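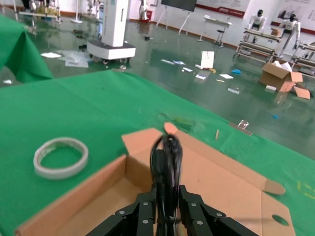

Packing bench: coiled black cable and die-cut carton, tape roll at left.

Workshop notebook, packing area
September 2024

Subject: repacking of accessory cables for the Tindthorpe order

The order calls for 500 sets, each with one black cable coiled and placed in its own corrugated carton. Work today was limited to the method of coiling and the order in which the carton is closed. No cartons were released for shipment.

Carton. The current supply is the tan die-cut type from Kofler, delivered flat. The side panels carry angled locking tabs and there is a round hole near one corner. The carton is to be opened on the table with the sides folded outward, and the shallow tray part kept to the left. The cable goes in before any panel is raised. When the right side panel was brought up first, its tab caught on the top loop of the coil and had to be freed by hand. The rear flap should therefore be closed first, then the left wall, then the right. The drawing from March shows the reverse order and needs to be corrected.

Cable. The Stelix cables arrive in long hanks with a strong set from the supplier's winding. Coils made against this set spring open once released. Coils made with it stay together long enough to be placed, although the loops remain loose and stand higher than the tray walls. A coil of 4 turns gave the best fit. Tighter coils lay flatter but left a sharp bend near the connector, and this was judged unacceptable.

Tape. White double-sided tape was tried as a closure under the locking tab. A strip 40 mm long held on fresh card. On a carton that had been opened and closed several times, the surface fibers came away with the strip and the tab lifted. Cartons used for practice should be marked and kept out of stock.

Table. The green cloth remains in use on the packing tables. It prevents scratches to the small clear plastic parts, but these are hard to find against it and should be kept in a dish when not needed. Thin wooden sticks are to be returned to the supply drawer at the end of each session. The yellow-green marks near the right side of the cloth did not come out with water. Replacement of the cloth has been requested through Protau.

Stock. Almost 800 flat cartons are on the shelf, enough for the order and a second trial.

Open items: revise the closing sequence on the drawing; ask Stelix about a softer winding; repeat the tape trial on cartons stored overnight near the loading door.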